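Unit 7: How Towns Got Their Water

These notes go with the second reading packet. Bring both to class.

Before piped water, most households in a town the size of Turnton drew from shared wells. A well served a street or a yard, and its upkeep fell to the people who used it. Water was heavy, so families used little of it. Washing was done on one day of the week, often with the same water used several times over. The town record lists 164 wells, though some of those had gone bad by the time the list was made.

Two problems pushed towns toward a public supply. The first was fire. A bucket line from a well could not save a row of timber houses. The second was disease. Wells stood close to privies, and in wet seasons the one leaked into the other. People argued for years over whether bad air or bad water made them sick, and the argument slowed down spending.

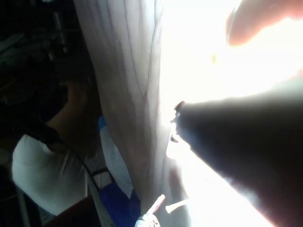
Early water companies were private. They laid pipe where customers could pay, and poorer streets were left out. Many supplies ran for only a few hours a day, so houses kept a cistern in the yard or the attic. Standing water in a dirty cistern could undo whatever good the new supply did. Keep this in mind when you read the company's advertisements in the packet.

Public ownership came in stages. A town would first buy out the company, then borrow to build a reservoir, then raise a water rate to cover the loan. Woltbridge did all three in 9 years. By the end of that time 1,879 houses were connected. Compare this with the Turnton list above, and note that a well and a house connection are different units.

Terms to know: cistern, standpipe, main, water rate, slow sand filter.

The next piece is a newspaper report from the packet. Read it for what it says about cost and who was expected to pay.
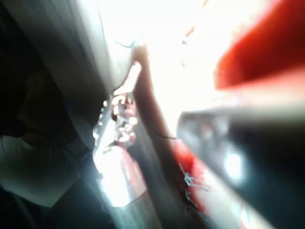

WOLTBRIDGE, December

The new main was opened at noon before a large crowd. The water rate will be charged to owners, who are free to add it to the rent. Tenants on the lower streets have asked that the standpipes be kept open until every house is joined to the main. No answer has been given.

For discussion: Who gains first from the new main? What would the tenants lose if the standpipes were closed early? Write one page, using at least two terms from the list.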